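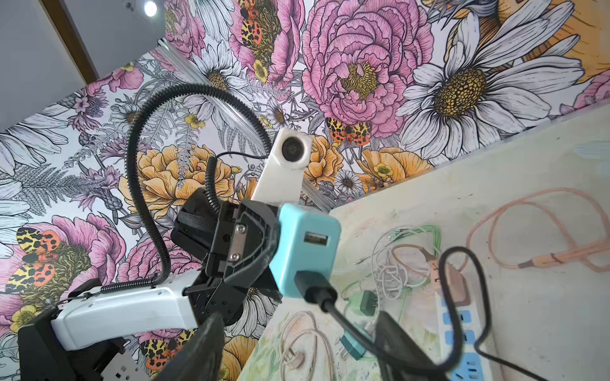 How Robots Learn From Examples

Suppose you had to teach someone to plug in a charger, and that person had never seen a charger, a cable or an outlet. You could try to explain it in words. Pick up the charger. Turn it the right way around. Push. But how hard do you pick it up? Which way is the right way? How far do you push before you stop?

A robot has the same trouble. People can write instructions for a robot, one step after another, and for some jobs that works well. A robot that paints car doors can make the same movement all day, since every door arrives in the same spot. A table at home is different. The charger might be on its side today and under a pile of cables tomorrow. Nobody can write a separate instruction for every way a pile of cables can land.

So there is another way to teach a robot. You show it.

What is an example?

At the Lerncombe workshop, a small team gathers examples for a robot arm to learn from. They call their project Umach. Corinne Haverford runs it, and Hélder Rebelo does a lot of the showing.

An example is a recording of one job, done once, from start to finish. If the job is "pick up the charger and put it on the other side of the table," then one example is one charger moved one time. The next time is a new example, even if it looks almost the same.

Each example has two parts, and they are recorded together.

The first part is what the robot sees. A camera that rides near the robot's hand takes many pictures every second. Because it moves when the hand moves, it gets a close view of whatever the hand is reaching for.

The second part is what the robot does. Every joint in the arm has a sensor that knows how far the joint is bent. There is also a number for how wide the gripper is open. (The gripper is the robot's hand. This one has two fingers.) These numbers are saved over and over while the arm moves.

Put the two parts side by side and you get a kind of diary: when the camera saw this, the arm did that.

Who moves the robot?

In the beginning, a person does. Hélder holds a set of handles that are connected to the robot by a computer. When he moves his hand to the left, the arm goes left. When he squeezes, the gripper closes. He watches the table and steers until the job is done, then presses a pedal with his foot to end the recording.

This is called teleoperation. "Tele" means far away, as in telephone, but the person can be sitting right next to the robot.

It is harder than it looks. Hélder can't feel the charger through the handles, so he has to judge by eye whether the fingers have a good hold. Cables make it harder still. They bend, they spring back, and they catch on other cables. A block stays the same shape when you lift it. A cable changes shape the whole time.

How many examples does it take?

More than you might guess. For the charger job, the team recorded 430 examples in May. You probably learned to pick up a charger after seeing it once or twice, but you had already spent years picking up spoons, socks and crayons. The robot started with nothing.

Why can't they all be the same?

Imagine that all 430 examples had the charger in the same place, facing the same way. The robot might learn to reach for that place whether or not the charger was there. It would be a bit like learning the answers to a spelling test by their order on the page. Mix up the words and you are stuck.

So the team changes things between examples. They turn the charger. They move it closer or farther away. They push the other cables into a new tangle. Sometimes they swap in a charger of a different color, or turn on a different light. The robot has to find out which things matter for the job and which things don't. The color of the charger doesn't matter. The direction it faces does.

What about mistakes?

Hélder drops things sometimes. If he drops the charger and gives up, the recording is marked as a miss and kept in a separate folder. If he drops it and picks it up again, the team usually keeps it with the good ones. The robot will drop things too, and it helps to have seen what to do next.

Some recordings are thrown out. The camera may have been switched off by accident, or someone may have walked off in the middle and left the arm hanging still. Corinne watches recordings every afternoon to catch these. Bad examples teach bad habits.

Then what?

The examples go into a computer program called a learning system. It looks at the pictures from one moment and tries to guess what the arm did next. At first its guesses are terrible. Each time it guesses wrong, the program changes itself a tiny bit so that the next guess is closer. It goes through all of the examples many times.

When the guesses are good enough, the team lets go of the handles. The camera pictures go into the program, the program's guesses go to the arm, and the arm moves by itself. A person stays close to the stop button.

The team runs the job 100 times and writes down what happened each time. Then they look at the misses. If most of them happened when the charger was lying on its face, they know what to record next.

Try it yourself

You need 2 people, a spoon, a cup and a blindfold.

Put the blindfold on one person, the "robot." The other person is the teacher. Set the spoon on a table in front of the robot.

First, the teacher gives directions using only words, until the spoon is in the cup.

Next, the teacher gently guides the robot's hand through the job, three times. Then the robot tries it alone.

Now move the cup to a new spot and don't tell the robot. What happens? What would the robot need in order to find it?

Words to know

Example: a recording of one job done one time.

Gripper: the part of a robot that holds things.

Sensor: a part that measures something, such as how far a joint is bent.

Teleoperation: moving a robot by using controls.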